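Baskets on Shelves: An Argument for Keeping Them

Flora Crichton
May 28, 2026

Slotted-angle shelving was designed for stockrooms. It carries cartons well, it can be re-leveled with one wrench, and the uprights tolerate abuse that would ruin a retail gondola. Small stores buy it for those reasons and then put it on the sales floor, where it meets a product it was never meant to hold: the soft pack. A pack of wet wipes has no rigid face. It slumps when stood on end, slides when laid flat on painted steel, and collapses a little further each time a shopper takes its neighbor. The usual answer is a perforated plastic basket, and the usual objection is that baskets look cheap and waste shelf width. I think the objection is wrong on the second point and irrelevant on the first.

My position is that any flexible pack sold from an open metal shelf should be sold from a basket, one product line per basket wherever volume allows, with the price tag fixed to the basket and the promotional sign fixed to the shelf. The rest of this piece defends each part of that sentence.
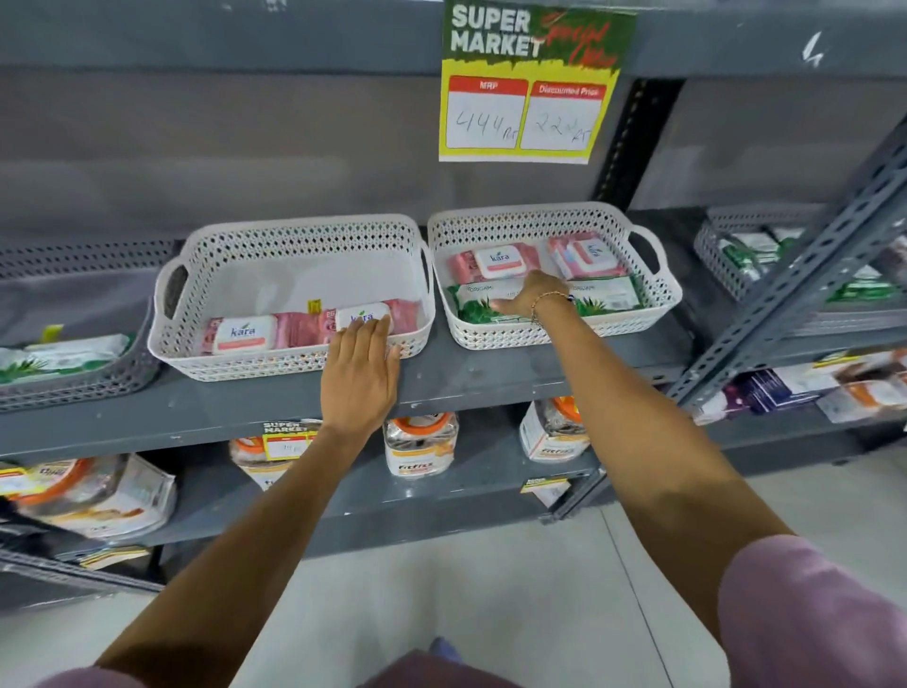 Vol. 6, No. 45

Width comes first, as it is the complaint I hear most. Magnus Paterson, who fitted out the Rovcombe store and has argued with me over it ever since, holds that a basket costs you its two walls and the gap beside it, and that across a full bay this adds up to one lost facing. The arithmetic is correct. The conclusion ignores what the facing was worth. A loose row of soft packs on bare steel does not keep its width. It spreads sideways as it is handled, the end packs fall flat, and staff leave a margin on either side to absorb the spread. That margin is larger than two basket walls. It also moves during the day, so the planogram is accurate at opening and fiction by noon.

A basket fixes the width. The walls do the work of dividers, and the wall height can be chosen so that the pack shows most of its front panel while its lower edge is held. Too deep a basket hides the print and forces the shopper to dig. Too shallow a basket is a tray, and a tray does nothing for a pack that wants to fall over. For wipes, the wall should cover the bottom third of the pack when it stands on its edge. I would not go past half.

The second part, one line per basket, is where I expect disagreement from people who run small stores. They have more lines than baskets. The pink Kara packs and the green-and-white Origami packs end up sharing, with one behind the other, and the sharing works for as long as both are full. The difficulty begins when the front line sells through. The rear line slides or gets pulled forward, a shopper returns a pack to whichever space is open, and the tag no longer agrees with the goods. Wipes are a poor candidate for this treatment. The packs are similar in size and are bought by people comparing one with another, which means they are picked up and put down more often than they are purchased.

If sharing cannot be avoided, split the basket left and right. A front-to-back split conceals one product behind the other and makes rotation harder, as the older stock at the rear can be reached only by emptying the front. A left-right split costs each line half its facing, but both remain visible and both can be rotated. Two rows of two is a sound arrangement for a single line in a small basket: the rear row supports the front row, and a missing pack shows up at once as a hole.

Handling matters more than appearance here. Restocking soft packs takes two hands, one to hold back what is already in place and one to insert or square the new pack. On a bare shelf the first hand has nothing to push against. In a basket it presses the packs toward a wall, the wall holds, and the second hand is free to work. Anyone who has faced up a bay of wipes under both conditions will know the difference in the wrists.

There is also the question of cleaning. A basket with cut-out handles can be lifted off the shelf with its contents, the steel wiped, and the basket returned. Bare-shelf stock has to be taken down by the armful and rebuilt. Cengiz Yalçınkaya ran the Fokari branch on bare shelves until last August and wiped each bay once a month. After the change to baskets he wiped them weekly with the same staff. He attributes this to the handles, and I have no better explanation.

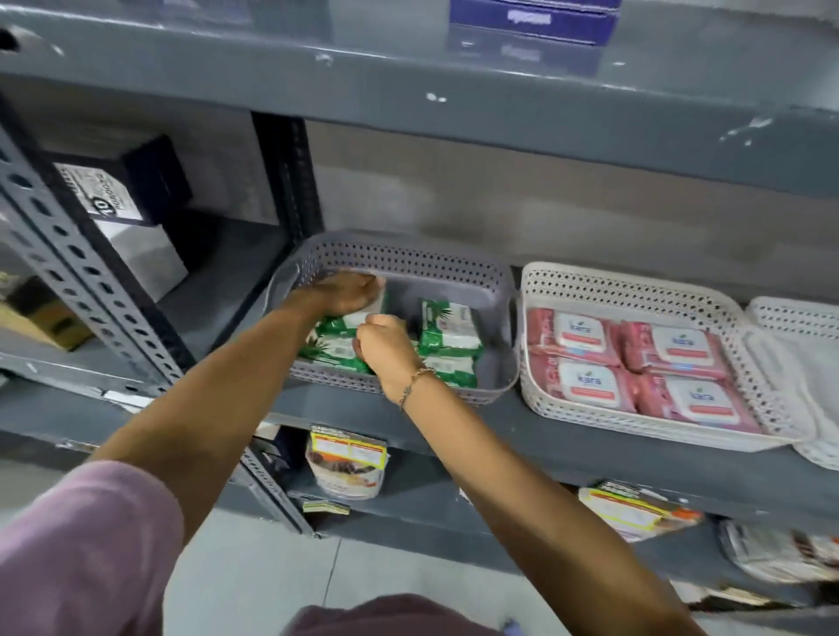 Perforation deserves a paragraph because it is often treated as decoration. The lattice reduces weight, which is minor, and lets dust fall through to the shelf, where it can be wiped, which is useful. Its main value is that it gives a clip or a cable tie somewhere to go. A tag holder tied through the holes travels with the basket. When the bay is re-leveled or the baskets are shuffled along to make room for a delivery, the price stays with the product. A tag stuck to the shelf lip stays where it was, and the store now advertises the wrong price for whatever has moved in above it.

I prefer a tag on a short stem behind the packs, tall enough to clear them. Ishbel Drummond prefers it in front, at the basket wall, on the ground that a rear tag disappears when the packs are stacked high. She is right about overfilled baskets. I would correct the overfilling. A front tag covers the lower panel of the pack, and on many wipes that is where the sheet count is printed, which the shopper needs in order to compare prices at all.

Promotional signs belong to the shelf above. A sign hung from the upper lip, giving the MRP and the discounted price in separate boxes, can be read without touching the stock and can be taken down in one motion when the offer closes. If the printed card has blank boxes and the figures are written in by hand, 444 Rs against 222 Rs for instance, the same card stock serves any product. The weakness is position. A hanging sign claims everything beneath it in the shopper's mind, and with two lines side by side the store should expect to be asked which one is meant. The card should name the product. Few do.

Color is the last practical matter, and the one on which I hold the weakest opinion. Stores buy baskets in batches, the supplier changes the shade, and white and gray end up on the same shelf. Baltasar Collado has proposed assigning a color to each category and has drawn up a chart for it. I have read the chart. It would work in a store that bought all its baskets on one day. Matching dimensions matter far more, as baskets of one length can trade places without disturbing the bay, and a shade mismatch has never, to my knowledge, sent a customer to the wrong product.

What remains is cost. Rovcombe bought 367 baskets from Diekmann in its first order and has reordered since. The handles crack before anything else does, usually from being carried overfull, and a basket with one broken handle can still sit on a low shelf, where it tends to be dragged forward and not lifted. Paterson enters these as losses. I would enter them as in service, and we have agreed to leave that line of the inventory blank until the next stocktake.

Contact the editors | Copyright Gurau Retail Papers | Back to top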